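Community help > Robot learning > Collecting demonstrations

Reading time: 2 minutes

How many demonstrations should be recorded for a basket task before training begins?

Titent Support Desk (institutional account)

Our department is preparing a set of examples for a sorting task in which small objects are placed in, and taken out of, a basket. The arm is guided by an operator and each attempt is saved as one episode. We hold 91 episodes at present and the work is due to finish in August. Guidance is requested on two matters: whether this number is adequate for a first training run, and whether failed attempts should be deleted or kept.

Vesumetti Laboratory

The number required depends on how much the starting positions vary. In our own work, 300 episodes were sufficient for a single task with three objects, provided that the objects were moved between attempts. An earlier set of 1000 episodes, recorded with the basket always in the same place, gave poorer results once the basket was moved by the width of a hand.

It is advised that the starting layouts be written down before the session and followed in order. Operators left to choose for themselves tend to return to the same few positions.
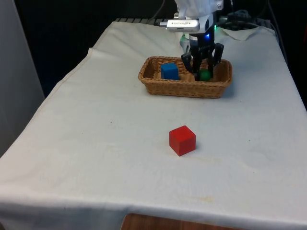 Should failed attempts be kept in the set?

Failed attempts should be kept, but stored under a separate label so that they can be left out of the first training run. An attempt in which the object is dropped and then picked up again within the same episode may be treated as a success, and such episodes are often useful.

In layouts with one block outside the basket and others inside it, the written instruction for the episode must name the object by colour as well as by shape. "Take the green ball from the basket" is acceptable. "Take the object" is not. The instruction should be entered before recording starts, and any episode carrying the wrong instruction should be corrected the same day.

Trình Workshop

Agree with the above. We train a first model at 91 or whatever we have by Friday and look at where it goes wrong, then record more of that. Check your camera mounts too.

Binton Technical Office

This office would add one point on operators. Where several persons share the recording, each should complete 9 practice episodes, which are then discarded. Differences in speed between operators are otherwise carried into the data. The cloth or other table covering should also be the same throughout a batch, and any change of covering entered in the session log.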